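Open Day Walkthrough Checklist, Produmitz Robotics Hall
Completed 2018-03-12, before doors and again after the second visitor slot
Inspector: Aldana Orellana
Walked with: Bautista Aravena (floor lead), Florencia Figueroa (front desk)
Copy to: Olga Garrido, Tomoyo Oda

Key: OK / FIX (fix before next slot) / NOTE (no action today, read it anyway)

General comment before the list: this is my favorite walkthrough of the year and I'm not going to hide it. The hall looked great, everybody was in early, and most of what I wrote down in December has been taken care of. Thank you! Comments are long again. Olga asked for fewer abbreviations, so I've spelled things out.

SECTION A. ENTRANCE AND VISITOR ROUTE

A1. Main doors open fully and stay open on the hold. OK
A2. Exit signs lit, exit route free of coats, boxes and banners. FIX
The Tirkley banner stand was set up in front of the side exit. Bautista moved it while I was still writing. Please leave it by the coat rack for the rest of the day.
A3. Headcount kept at the desk, limit of 200 in the hall at one time. OK
Florencia is using a clicker in each hand, one for in and one for out, and she wrote the difference on the pad every time I looked. We had 258 people signed up across the slots, so the limit only matters if the morning crowd stays for the afternoon. Some of them will. The talks are good.
A4. Floor tape visible along the whole route. NOTE
Peeling at the corner by the drinks table. Pressed down for now. It needs new tape this week.
A5. Route wide enough for a wheelchair or a stroller, including the turn by station 3. OK
Tested with the big parts cart, which is wider than either.
A6. Safety talk given at the start of each slot. OK
Tomoyo gave the first one and I wish I had recorded it. Short, friendly, and the kids could repeat the rules back to her afterward (hands behind the yellow line, ask before you touch, stop means stop).

SECTION B. ROBOT CELLS, STATIONS 1 AND 2

B1. Fence panels locked, gate switch tested with the arm in motion. OK
Tested twice on each cell. The Onu arm stopped as it should both times when the gate was opened.
B2. Emergency stop buttons tested, one by one, every button. FIX
All of them stop the arm. The one on the visitor side of station 2 is hard to twist back out. It does its job, so the station can run, but I want a new one fitted before the school groups come.
B3. Speed set to demonstration mode and locked. OK
B4. Loose items cleared from inside the fence. OK
One coffee cup, removed. You know who you are.
B5. Operator at the panel whenever power is on. OK
B6. Viewing line at least 5 feet from the fence. OK
People lean. The line is in the right place, and the operators were cheerful about asking folks to step back, so keep doing it the same way.

SECTION C. HANDS-ON TABLE, STATION 3

New station this year, so I gave it extra time. It's the table where we show how a garment gets handled with hand-held grippers, and where visitors get to try them. No fence, no motors, no power to the grippers at all, which makes the list shorter but brings fingers much closer to moving parts.

C1. Table stable, no sharp edges or splinters on the work surface. OK
Leaned on all four corners with my full weight. The wood is smooth enough for bare forearms.
C2. Cable hole in the tabletop. NOTE
It's open. Small fingers go straight for it. A snap-in cover costs next to nothing and I would like one there by the next visit.
C3. Cables at the back of the table clear of visitors' feet. NOTE
Keep people to the front and the two short sides. The back is for staff.
C4. Grippers checked for cracked links, loose pins and rough edges. OK
Opened and closed each one slowly, then fast. The joints run sweetly. There are six on the rack and all of them passed.
C5. Pinch points explained before a visitor picks one up. OK
I played the visitor. Bautista had me keep my fingers on the grip and off the bars before he handed anything over.
C6. Garments in good condition, no pins, no tags with metal. OK
Checked the whole basket by feel. Anything with a metal zipper went back to the storeroom.
C7. Two-gripper hold shown by staff first, then tried by the visitor. OK

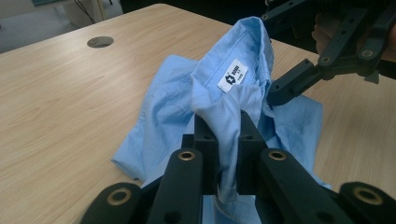
Item C7, station 3. Blue shirt gripped below the collar, second gripper at the side of the collar.

I could have stayed at this one all morning. A shirt is a wonderful thing to demonstrate with, because everybody owns one and nobody has ever thought about how hard it is to pick up by the right bit. The collar is a good place to start, with a firm edge that first-timers can find easily. A boy in the first slot got it on his third try and his grandmother got it on her first, and she asked for the sleeves next.

C8. Safe distance kept between two people working on the same garment. FIX
When two grippers come in close together, the bars of one can close near the other person's knuckles. Staff know this and move slowly. Visitors do not, and they get excited (so did I). For the rest of the day, if a visitor holds one gripper, a staff member holds the other and calls out "closing" before squeezing. Bautista has already told both helpers and written the word on the table card.
C9. Long hair tied back, lanyards tucked in. FIX
My own lanyard was hanging out when I got there. Put a box of hair ties next to the sign-in sheet and add lanyards to Tomoyo's talk.
C10. Grip handles wiped between visitors. OK
Wipes are on the table. The bin for used ones fills up fast, so empty it at every slot change.

SECTION D. MOBILE ROBOT LOOP, STATION 4

D1. Bumpers tested against a foam block at walking speed. OK
D2. Loop barriers linked end to end. OK
D3. Batteries charged away from the public, charger area signed. OK
The Inier charger has been moved to the workshop and the door stays shut. Much better than the hallway.
D4. Robot stops for a person stepping into the loop. OK
I stepped in over 20 times because it was fun. Stopped every time, with room to spare.
D5. Volume of the warning chirp. NOTE
Fine in an empty hall, faint once the second slot came in. Turn it up one step and see if station 3 can still talk to each other.

SECTION E. FIRST AID AND FIRE

E1. First aid kit sealed, in date, location marked. OK
E2. Two first aiders on shift and known to the desk. OK
Olga and Florencia today. Names are on the card by the phone.
E3. Extinguishers in place, pins in, gauges in the green. OK
E4. Incident book at the desk. OK
One entry so far: a paper cut from a brochure. Band-Aid given.

SECOND WALK, AFTER SLOT TWO

A2 closed. Exit clear, banner by the coats.
B2 open. Part has been ordered.
C8 closed for today. Heard "closing" called at the table on every hold I watched. I'd like this made a standing rule for station 3, so please write it into the setup sheet.
C9 closed. Hair ties out, lanyards in the talk.
D5 changed to OK. One step up was enough.

Stations cleared to run for the remaining slots: 1, 2, 3, 4.

Extra comment from Bautista Aravena: Can we have a second table for the shirts next time? The line at station 3 went back to the drinks.

Reply, A. Orellana: Yes please, if it can go along the windows and leave the turn in A5 alone. Send me a floor sketch and I'll come by with the tape measure.

Signed: A. Orellana
Seen by floor lead: B. Aravena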